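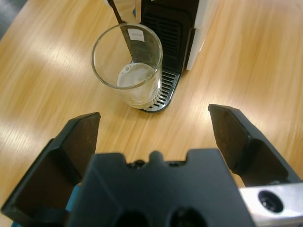

The case against the rounded timetable

Last updated: June
Reading time: 2 minutes
Print | E-mail

A bus timetable is a statement of tolerance as much as a statement of time. When an operator prints 8.10, the passenger has to work out how far either side of 8.10 the bus may reasonably arrive, and the printed page gives no help with this. My argument is that it should, and that the practice of rounding departures to the nearest five minutes makes the problem worse.

Rounding is defended on grounds of memory. A departure at 10 minutes past is easier to hold in the head than one at 12 minutes past. I accept this for the first stop on a route, where the driver can wait for the clock. Further along, the calculated time is the product of distance, signals, boarding and gradient, and it seldom lands on a multiple of five. If it is moved forward, the bus will tend to be late at that stop. If it is moved back, the driver must either idle or leave early, and an early departure costs the passenger a full interval.

Consider the 928, which runs every 30 minutes between Ross and the Trindetden estate. The scheduler, Jocelyn Boychuk, kept the working times and the public times in separate columns for years. The two differed by up to 2 minutes at the middle stops. A passenger who arrived exactly on the public time at one of those stops could miss the bus while it was running correctly by its own working sheet, and the complaint that followed would be closed as unfounded. Both parties were right according to the document in front of them.
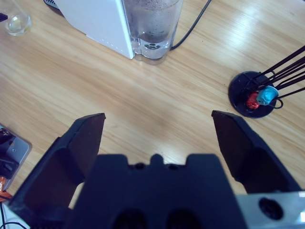
Should the public and working timetables always be the same?

They should be the same at every stop where passengers board, and may differ where the bus only sets down. A late arrival at a set-down stop is a nuisance, but nobody is left on the pavement by it.

Annick Lapointe has argued in the users' newsletter that exact times give a false impression of accuracy. Her point deserves a proper reply. A time such as 8.12 does look more certain than 8.10, and traffic does not respect either. But the remedy for false accuracy is to publish the spread. A small figure beside each stop, giving the usual lateness in the morning peak, would take up one narrow column. The operator already holds the data, which the ticket machines record at each boarding.

Murray Bergeron's objection is about cost, chiefly the reprinting of stop panels. It carries less weight than it did. Panels are replaced at each service change in any case, and the additional column could be brought in with the ordinary cycle.
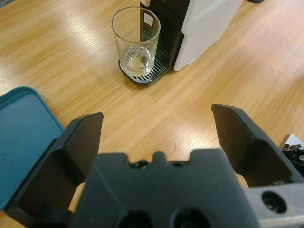 Layout matters more than is usually allowed in these discussions. The present panels set grey figures on a pale ground behind a plastic cover, and the cover is mounted flat, facing the shelter lamp. The effect after dark is the one that overhead light has on the tabletop in the photograph, where the grain is plain enough in places and washed out in broad patches elsewhere. A table of departures read in those conditions loses whole rows. Tilting the panel slightly downwards and using a matt cover would deal with most of the glare, and heavier type would help with the rest.

I would add one further change. Timing points, the stops at which a driver is required to wait if early, should be marked on the public sheet. At present they appear only on the working copy. A passenger with some choice of stop could then walk to the one where an early departure is not permitted, and plan from that.

None of these measures makes a bus run faster.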